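Noemi Rosenthal
2022-06-21

Right, I've spent the whole of June reading about bamboo and walking round the collection at Hatley, and I need to tell someone. So it's you lot. A thread!

Bamboo is a grass. I knew this the way you know a capital city, without ever thinking about it. But it really is in the same family as wheat and the stuff on your lawn, and once you start looking at it as a huge grass all sorts of things fall into place.

For a start, a bamboo cane never gets any fatter. A tree adds a new layer under the bark every year. A cane comes out of the soil at the width it's going to be for life, so if you see a fat shoot poking up, that's a fat cane, and if it's pencil-thin it'll stay pencil-thin (sorry to my own back fence).

It doesn't get any taller after its first season either. All the joints are already stacked up inside the shoot, squashed together, and the whole thing opens out like a telescope. A few weeks and it's done. After that it puts out branches and leaves and just gets harder.

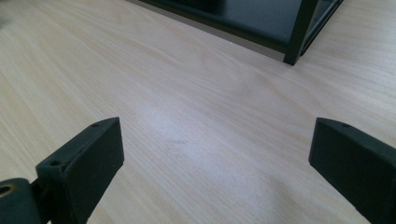

So where does the new growth go? Underground! Each year's canes come up from a network of rhizomes, and as the plant builds up strength the new ones tend to be taller and thicker than the old. A young clump can have little ones in the middle that it grew as a baby and great big ones it put up last year, all the same plant.

Then there are runners and clumpers. Runners send long rhizomes sideways and pop up wherever they fancy. Clumpers turn upwards almost straight away and stay in a tight bunch. If you take one practical thing from this thread, ask which kind you're buying. ASK. Then ask again at the till.

I measured my neighbour's runner with his blessing. The furthest shoot had come up 57 paces from the original planting, on the other side of a path. He was proud of it. I would be too.

Hatley has 35 kinds growing down one slope, labelled, with a path that doubles back so you see each one twice. Black canes, yellow canes with a green stripe, one with swollen joints like knuckles. I did 2,378 steps in there according to my phone and I don't think I ever left that slope.

The sound is lovely as well. Leaves hiss, canes knock. On a breezy morning you get both at once and it's like being inside a big wooden instrument. I stood there long enough to get cold.
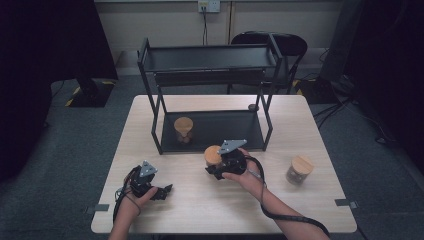
Verna Obi asks whether it's true that they all flower on the same day and then drop dead. Verna, I was saving this for later but you've caught me out, so let's do flowering!

Lots of bamboos flower very rarely, with decades in between, and in some species plants in completely different countries will start within a few years of each other. A lot of garden bamboos were divided from the same original clump, so they're one individual with a lot of addresses. Same day is stretching it, but same few years, yes.

Many of them do die afterwards. They put everything into seed and that's that. Some recover from the rhizomes, very slowly and looking dreadful. The umbrella bamboo did it in gardens all over Europe in the 1990s and people who'd had a hedge for years suddenly had straw.

How does a plant keep count for that long? People have ideas, and I've now read quite a few of them, and I still couldn't tell you. I love that it's still open.

Clyde Park wants to know if you can grow one in a pot. You can! Go for a clumper, get the biggest pot you can bear to move, and water it far more than you think. Leaves rolling up lengthways means it's thirsty.
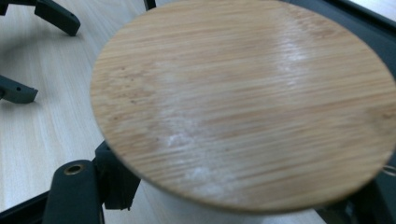 Back to the inside of a cane, which is my favourite bit. There are no rings in there, because it isn't adding layers. Cut one across and you get a hollow tube with a wall full of little dots, packed closer towards the outside. Every dot is a bundle of tubes and tough fibres running lengthways. Slice it the long way and the dots become lines, so anything flat made of bamboo is covered in them. Look at that round lid: dense fine streaks, a bit darker than the rest, all going much the same way. You don't get the big arches and swirls you'd find on a pine board.

Those fibres are why it splits so cleanly too. Ignacio Montoya, who runs the basket days over in Serbridge, let me have a go with a proper splitting knife. You tap it in at the end, lean on it, and the cane opens up ahead of the blade with a pop at every joint. My strips were all different widths. I've kept every one.

Next I want to get to the bottom of bamboo shoots, and which ones are fine to eat and which need a long boil first. Rochelle Strickland has promised to lend me her book, so expect another of these once I've read it.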